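Workplace Practice, Unit 3: The Clear Desk and What It Is Supposed to Do
Course handout, Fleltville site, April

Most of you will have met the clear desk rule already, usually as a laminated notice. This unit asks what the rule is for and whether the claims made for it stand up. I have my doubts about several of them, and you should come with your own.

The best-known claim is that a tidy worktop makes for faster work. The Karkness survey, which you have in the reading pack, sent out 457 forms and got 423 back, a very good return. But look at what it asked. People were asked whether they felt quicker at a clear desk. They were not timed. A person who has just spent ten minutes tidying is quite likely to say it was worth it.
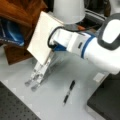

The second claim concerns small items: pens, markers, clips, tape. The Herov method says each should have a marked home and go back to it after every use. I have tried this. It works well for things that are shared and badly for the one pen you pick up again two minutes later. The Herov booklet lists 38 items for a single desk, and I can't think of a desk that needs them.

A fairer rule might be to put things away when you change task. It is less strict and harder to check, and I suspect that is why it never appears on a notice.

Cables get very little space in the booklet, half a page near the back. The advice is to hide them. Hidden cables look better, I grant, but when something stops working you need to follow the lead from one end to the other, and a run behind a panel makes that slow. A straight run left in plain view, with its connector where a hand can reach it, has a lot to be said for it. The Sauerland checklist scores this as a fault. Ask yourself who the checklist is for. 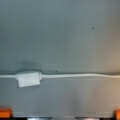

Fig. 2. White cable with an inline connector, against a grey surface.

Dust is a better argument for hiding things than looks are, though the booklet doesn't use it.

Then there is paper. The strict version of the rule allows none on the worktop unless it is in use. In practice "in use" covers anything the owner would like to keep there. A notebook is the usual test case – closed, is it in use or stored? Sauerland says stored. Karkness leaves it to the person at the desk, and I think Karkness is right, for once.

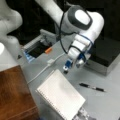
Fig. 3. Spiral-bound notebook on a light grey tabletop. In use or stored?

For the next session

Read the Karkness survey, questions as well as results. Rewrite two of the questions so that the answers would tell us something about speed.

Keep a note of what is on your own desk at 9 am and again at 4 pm, for as many days as you can bear. Don't tidy up for the occasion.

Bring one rule from your own workplace that you think does no good, with your reasons in writing. Half a page is plenty.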